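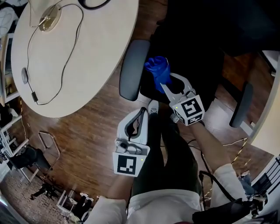 A hand-held gripper pinches a blue glove on the seat of an office chair.

How do you teach a robot to pick up a glove?

Picking up a glove is easy for you. You see it, your hand goes there, your fingers close. You did not need to think about it. For a robot it is a hard job, and many people work on it every day. In our research group, called Plumow, we try to teach this kind of thing to a robot by showing, the same way your older sister maybe showed you how to tie your shoes.

Why is a glove difficult?

Think first of a wooden block. It has the same shape in the morning and in the evening. If you push it, it moves, but it stays a block. Now think of a glove. It can be flat, or folded, or crumpled like an old paper bag. The fingers can point in any direction, or hide inside. Each time you drop it, it makes a new shape. We cannot write down all the shapes for the robot, the list would never end.

So we do not write a list. We collect examples.

What is a gripper?

A gripper is the robot's hand. The ones we use have two fingers that can close on a thing and hold it. Usually a gripper sits at the end of a robot arm. But there is also a kind with a handle, which a person can hold. When you hold one in each hand, you must do everything with only two fingers on each side. Try it at home with two pairs of kitchen tongs! Picking up a sock goes quite well. Turning a page of a book is a different story.

Each of our grippers carries a white cube with black-and-white patterns on it. They look a little like the square codes on posters. A computer can recognize such a pattern in a video and work out where the cube is and how it is turned. If it knows where the cube is, it also knows where the gripper is.

Why not use the robot from the beginning?

This was the question of my colleague Meenakshi Lobo when she joined us, and it is a good one. A robot arm is heavy and slow to carry around. It must be fixed to something, and somebody must check that it is safe. A person with two hand-held grippers can sit down at a chair or a table in a normal room, with rugs and shelves and cables lying about. Real homes are like this, so it is good that the examples come from such places.

There is one more reason. People are very good at fixing small mistakes. If the glove slips, the person just tries again from another side – and this second try is also something the robot can learn from.

How does the computer learn?

Every time a person does the job one time from start to end, we call it a demonstration. For our glove study we had 567 demonstrations. The computer gets the videos and the movements of the grippers. Then it plays a kind of guessing game. It looks at one moment of a video and guesses: where will the gripper go next? After this it compares the guess with what the person really did. If the guess was wrong, it changes itself a tiny bit. It plays this game again and again, many more times than a child could play any game without getting bored.

Our learning program has the name Gandel. In the beginning Gandel's guesses were terrible. It wanted to close the fingers in the air, far above the glove.

And what was the result?

In September we put the program into a real robot arm and gave it gloves which were lying in new shapes. It picked up the glove in 82 of 100 tries. In most of the failed tries the fingers closed a bit too early and caught nothing. Ilango Fernandes, who wrote most of the program, was pleased with the number. I was also pleased, but I would like to know more about the other 18.

We also tried it with only half of the demonstrations. Then the robot became clearly worse, so the number of examples matters. What we still do not know is if it can learn a new thing, for example a hat, from only four demonstrations, when it already knows gloves. This is our work for the next year.

Words to remember

Gripper: the part of a robot that takes hold of things.
Demonstration: one time that a person shows the job from start to end.
Marker: a pattern that a computer can find easily in a video.

Something to try

Put a glove on a chair and pick it up with kitchen tongs. Drop it and do it again, ten times. Write down where you pinched it each time – at a finger, in the middle, or at the edge. Then let a friend do the same and compare your notes.

Text: Elango Alva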